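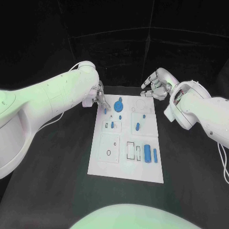 Unit 7: Collecting Demonstrations for Assembly Tasks

Course handout, Gurkisthorpe Robotics Lab. Revised 15/07/2021. Read before your first session on the Drirko station.

What we are collecting

The learner in this unit copies what an operator does. Each example, called an episode, is a record of one attempt at one step on the parts board: the camera view from the robot's head, the joint positions of both arms, the state of the gripper and the hand, and the commands the operator sent. The model is trained to predict the commands from the rest. If something isn't in the episodes, don't expect the model to do it.

The parts board

The parts are blue and the board is white, so they are easy to separate in the camera view. Outlines on the board mark positions for parts. Some steps use pegs, some use the thick cylinder, and one uses the round gear-like part. The cylinder can be lying down at the start of an episode. Standing it up counts as part of the step.

The two arms do not end in the same tool. One has a parallel-jaw gripper, the other a multi-fingered hand. Short pegs go to the gripper. Larger parts may go to either, but decide before you start recording and write it on the log sheet. Switching in the middle of an episode makes it a different task.

Starting positions

Move the parts between episodes. In May we trained on 183 episodes in which the first peg always stood in the same place. The model reached for that place whether the peg was there or not. The set was thrown out.

Use the placement list in the Kaplan folder. Work down it in order and don't skip the awkward ones. Parts near the far end of the board are harder to reach and we are always short of them.

Recording an episode

Bring both arms to the ready pose. Start the recorder in Akura and wait for the green status line. Do the step at an even pace. Pause briefly over the part before closing on it, then release and lift clear before you stop the recorder. The lift belongs in the episode.

If you miss a grasp and recover, keep the episode and label it "recovered". If you drop a part off the board, stop and label it "failed". Do not delete failed episodes. We use them to train the success check.

Keep the arm you aren't using still and away from the part. Operators tend to let it drift, and the model learns the drift.

How many

The target for the full set is 1000 episodes across all steps. Each pair of students is responsible for 127 of them. Sessions over an hour give worse data toward the end, so split yours up.

Before next class

Replay ten of your own episodes at half speed. For each one, write down the moment the part is first held and the moment it is released. Compare with your partner's times. Where you disagree, bring the episode number to class.

Reading: course notes, section 4, on labeling and splits. Keep episodes from the same placement together when you split, or the test score will look better than it should.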